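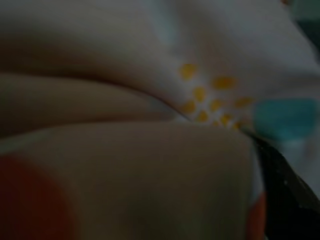 Siwan Bevan wrote back within the hour to say that a list of laundry instructions was no kind of dataset, that anyone who wanted one could turn a shirt inside out and read it, and that the file had at least two mistakes in the wool section. All three points were fair. The wool section has been fixed.

Hiltlow: Care Label Texts, Collected and Typed Out

Version 0.4
Last full check: Friday, March 13, 2020

What this is

Hiltlow is a plain text collection of the wording found on care labels in clothes and household linens. It has 368 entries. Each entry is one label, typed as printed, with the spelling left alone. If a label says "Do not blench," the file says "Do not blench," and we hope the garment was spared.

It began as an argument about whether "wash with like colors" means anything. Abhishek Uniyal held that it did. Siwan held that every color is like some other color if you stand far enough away. Between them they started copying down labels to settle the matter, and the matter is still open, but there is now a file.

What is in it

One row per label, tab between fields, one header row. The fields are:

id: a number. It carries no meaning and the order is the order of typing.
item: what the label was sewn into, in a word or two. Shirt, sheet, curtain, throw.
fiber: the fiber content as printed. Percentages are not corrected, including the ones that miss 100.
text: the care wording, all of it, with line breaks turned into slashes.
symbols: the little pictures, written out in words from the list in symbols.txt.
language: the language or languages of the wording. Some labels manage nine and still don't say what temperature.
tone: see below, with sympathy.
notes: anything else. Often empty, sometimes too long.

There is also a short file called oddities.txt, which holds lines we liked and couldn't justify giving a field. It isn't sorted.

About the tone field

This was Abhishek's idea and he did most of the work, so complaints go to him. Every label is marked as one of four: plain, stern, pleading or chatty. Plain is "Machine wash warm." Stern is anything with three or more uses of the word "not." Pleading covers "please" and also "for best results, we kindly suggest." Chatty is for labels that have been told to have a personality. A sample: "Wash me when I'm dirty! Hang me up when I'm wet!"

Siwan marked the whole set a second time without looking at the first marks. The two of them disagreed on 40 labels, nearly all on the line between plain and stern. Both marks are kept, as tone_a and tone_b. We talked about picking a winner for each and decided we would like to stay friends.

How it was collected

By hand, from our own closets first, then from those of relatives who were not quick enough to say no, then from two thrift stores and one very patient dry cleaner. Labels were typed on the spot where the light allowed. Where a label was too faded to read, the missing part is marked with a question mark in square brackets. A label with more question marks than words was left out.

In the first version we used a text scanning program called Drellon to save time. It read "Tumble dry low" as "Humble dry law" and did this so steadily that we began to wonder whether it knew something. All of those rows have been typed again by hand. If you still have version 0.1, please throw it away, or frame it.

The file was sorted and cleaned with Clerkon, a small script in the tools folder. It strips double spaces, checks that every symbol is on the list, and grumbles when a row has too few tabs. It doesn't fix anything. It only grumbles.

What is missing

Plenty. Nearly everything here was bought by people who buy ordinary clothes in ordinary stores, so there is a lot of cotton and very little silk. Swimwear is thin on the ground. Baby clothes are well covered through July of the year we began and then stop, the baby in question having moved on to larger sizes and a dislike of being read.

Labels that were cut out are not here, for the obvious reason. That skews the file. The labels people cut out are the itchy ones, and we suspect the itchy ones are also the longest.

Older pieces are another hole. We have 10 labels that we believe predate the symbols, all from one trunk, and they shouldn't be taken to stand for anything except that trunk. They are rather good, though. One of them gives four lines on how to iron a collar and ends with the word "firmly."

Brand names have been replaced with the word BRAND throughout. The one exception is Safavi, a tailor's shop that gave us leave to keep its name in and asked only that we spell it right. We got it wrong in 0.2. It's right now.

Things you might do with it

Look at how often "dry clean only" sits on something that is plainly a cotton shirt. Compare the words with the symbols on the same label, which don't always agree; roughly 70 rows have some sort of mismatch, and the worst tells you in words to iron warm and in pictures never to iron at all. Check how the same rule gets put in different languages. Teach someone to read, if they are very fond of laundry.

Things you should not do with it

Wash your clothes by it. The rows describe other people's clothes. We say this with feeling, one of us having looked up "sweater, gray" in the file, found a row that seemed close enough, and gone ahead at warm. The sweater now fits a medium-sized teapot.

Please don't use it to judge whether a maker's instructions are correct, either. We copied what was printed. We have no lab, no standard swatches and, between us, one working washing machine.

Known problems

Rows with more than one language sometimes have the pieces in a different order from the label. We noticed this late.

The symbol for "dry flat" and the symbol for "drip dry" were mixed up in the early rows. Most have been checked against the cloth. The ones that haven't are flagged in notes with the words "flat or drip," and will stay that way until a certain aunt returns our calls.

"Cool iron" and "low iron" are treated as different wordings, as they should be, but Clerkon merges them if you run it with the tidy option on. Don't run it with the tidy option on.

Curtains and drapes are listed as separate items. Siwan insists there is a difference. The rest of this paragraph was once an explanation of the difference and has been removed at the request of everyone else.

Adding labels

New rows are welcome. Type exactly what is printed, mistakes and all, and leave both tone fields blank. Don't send the garment. Send one file with your rows in it, in the same layout, and run Clerkon on it first so that it can grumble at you instead of at us. If the label is from something you wore to a wedding, we don't need the story, but the notes field has no length limit and past contributors have made full use of that.

License

The typing is ours and we give it away. Copy it, cut it up, print it on a tea towel. If you do print it on a tea towel, please send us the wording on the care label.

Changes

0.4: wool section corrected. Hand wash and wool cycle had traded places in two rows.
0.3: tone marked twice. Safavi spelled right.
0.2: all rows typed again by hand. Safavi spelled wrong.
0.1: humble dry law.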